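Erinow buttons: demonstrations by remote control

Data card, maintained by Octavian Manole and Ah-rin Yang. Last revised in July.

The set holds recordings of a single-arm robot being driven by a person through a button-pressing task. The buttons stand on a red tray beside a sink, with a few soft toys and other small things left on the tray as clutter.
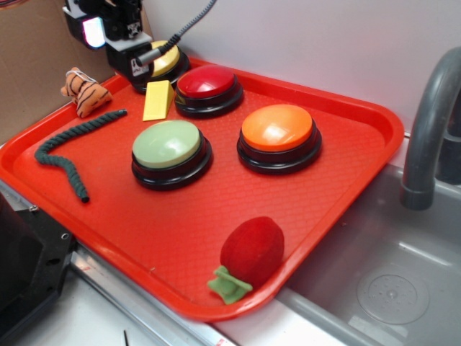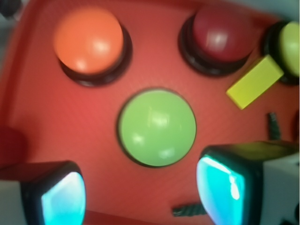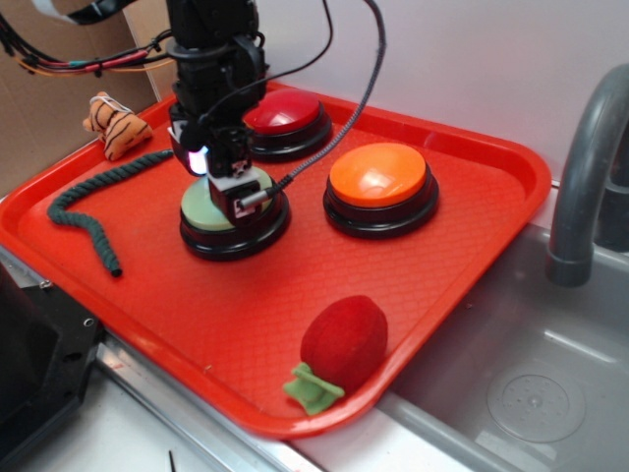

Contents

1,315 episodes, split over 57 sessions. An episode is one instruction and one attempt at it, such as "press the green button" or "press orange, then red". The instruction is shown to the operator before the arm is released and is stored as plain text in task.txt.

Each episode folder has:
task.txt, the instruction
joints.csv, commanded and measured joint positions
fixed.mp4, the view of the whole tray
wrist.mp4, the view from the gripper
outcome.txt, one word: done, missed or stopped

Both videos run at 30 frames per second. The joint log uses the same clock, but the wrist video can lag by a frame or two. We have not corrected this. If your training code needs tight alignment, use the timestamps and ignore the frame numbers.

How it was recorded

Operators moved a hand-held leader arm and the robot copied it. They worked from the two video feeds and were asked not to look over at the tray. Urlow, our recording tool, starts saving when the leader leaves its rest and stops when it is put back. Pauses are kept. New operators did 70 practice episodes first, and those are not included.

A press counts as done if the right cap goes down and no other cap is touched. Ah-rin marked the outcomes from the fixed view. Missed and stopped episodes are left in, so filter on outcome.txt if you only want good ones.

Known problems

Glare on the caps hides the moment of contact in some wrist videos.
The gripper often covers the button in the fixed view.
Colour names in task.txt are not always spelt the same way ("lt green", "light green").
Sessions recorded under Modise, the older tool, have no measured positions, only commanded ones.

Questions about the joint logs go to Octavian. The loader is in the Stelex repository under readers/buttons.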